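Reports > Small Grants > Josville Study Room > May

Hi Trinh,

Quick update on the study room at Josville! The painting is finished (Toàn and Khải stayed until all hours, bless them) and we've spent $2245 of the grant so far. The biggest chunk, $800, went on chairs from Claeys, and I'm really happy with those. We're still waiting on 3 shelves from Wernport, who keep telling me two more weeks.
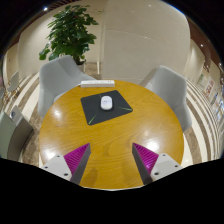
Tables were the part I worried about, and I've ended up loving the round ones. People sit closer and talk more than they did at the old desks. The power strip lies along the far rim for now, with the mouse and its pad on the same top, so I'd like to get the strip fixed underneath before we open up evenings. Quang is pricing that and I'll send you his number when I have it.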